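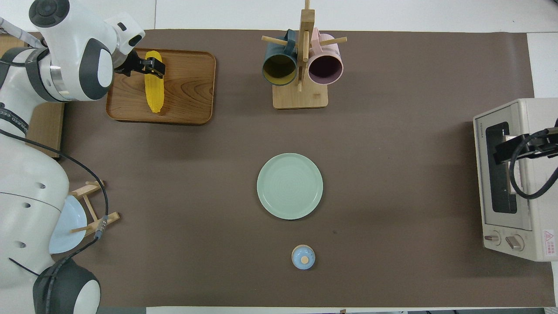
Nour Nimri says the Kokon rebounder is too heavy for a club with one coach at each session, and that I should put that at the top of any review. I coach with her, so it's going at the top. She moves the thing more often than I do. My own view is a little kinder, but the weight is the main complaint from everybody who has had to drag it out of the shed.

We bought the large Kokon for the under-12 and under-14 groups at Kundosdale. It cost $1269 with the ground anchors and the winter cover. Without those it's cheaper, but I wouldn't buy it without the anchors. We have used it for 13 weeks now, on grass and on the artificial pitch behind the school, in rain and in one stretch of real heat.

For anyone who hasn't used one, a rebounder is a steel frame with a tight net. You hit the ball at it and it comes back. The Kokon has a net on both sides, and the angle of each can be changed separately, so one player can work on ground passes while another gets the ball back in the air from the other side.

Assembly

The instructions say two adults. Samer Semaan and I put it together in an afternoon and it took most of that afternoon. The frame goes together fast. The net doesn't. It is held on by elastic loops, and if you start at one corner and work your way along, the last side won't reach. Start with the four corners, then the middle of each side, then fill in the rest. The booklet shows this in a very small drawing on the back page, which we found after doing it the wrong way. Wear gloves. The hooks are not sharp but the elastic snaps back hard.

All the parts were in the box. One bolt had a bad thread, and a replacement came from the store without any argument.

How it plays

The return is good. A firm side-foot pass along the ground comes back along the ground at close to the same pace, and it comes back straight. That is the whole reason to pay this much. We used to have a small Masson, which was fine for shooting at and poor for passing practice. The ball came off it at odd angles once the net had loosened, and the younger players spent more time chasing than passing.

The Kokon net has loosened too, but much less. I tightened it once, in the fifth week, by moving the loops on the bottom bar to the inner set of hooks. That took a few minutes.

Angle changes are done with a pin on each leg. There are five positions. The two steepest are the ones we use for passing. The middle one gives a nice chest-height return for first touch work. The flattest two throw the ball up high, and our goalkeepers like them, but with a hard shot the ball goes over the fence. I would have liked one more setting between the second and the third.

The pins are stiff when there is grit in the holes. Isamu Ishida, one of the under-14 parents, sprayed them with silicone and they've been easier to pull out.

Moving it

Now to Nour's point. There are wheels on one end only, so you lift the other end and walk it like a wheelbarrow. On the artificial pitch that's fine. On wet grass the wheels are too narrow and they sink. From the shed to the far pitch is a long way when you are alone and have ten kids behind you kicking balls at your ankles. It can be done by one adult. It's not pleasant, and I wouldn't ask a teenager to do it.

The frame does fold, but folded it is still long, and it doesn't fit in a normal car. We carried it to an away tournament at Arkham on Samer's trailer and didn't bother a second time.

Safety

Use the anchors. On grass they are spiral stakes that screw in by hand, and they hold well. On artificial turf you need sandbags, and these are not included. Kokon sells its own, but any bags of the right weight will do. We had a windy evening in the third week when someone had left one side unweighted, and the frame shifted a good way across the pitch. No one was near it. We now check both sides before training starts.

The joints have foam sleeves. One has split already and I've taped it.

Durability

The paint has chipped where the legs meet the base, and there is a bit of surface rust on one pin. The net itself shows no broken strands. The maker says the net is good for 2000 hours of use, and I have no way to test that. Andri Hauser has had the same model longer than we have, at his club, and he told me he changed the elastic loops after the first winter but still has the original net. A bag of spare loops is cheap, so I ordered one with the frame.

The winter cover is thin and I don't think it was worth the money. A tarp would do the same job.

Who it suits

If your club has one main pitch and the shed is next to it, this is a good buy. The same goes for a place where it can stay out, anchored and covered, all season. Players use it without being told to. Ours are on it before practice begins, usually in pairs, and the weaker-footed passing in the under-12s has got better since we started using it for warm-ups.

If you train in a different place each evening, look at something smaller. Ziad Mansour runs his sessions with two light folding rebounders that he keeps in the back of his car. They don't return the ball as well, but he uses them every night.

For a back yard it's too big.

Good: straight return, works from both sides, easy to tighten, strong anchors.

Bad: heavy, narrow wheels, gap in the angle settings, poor cover, sandbags cost extra.

Four stars from me. Nour would give it three, and she wants wider wheels for it by December.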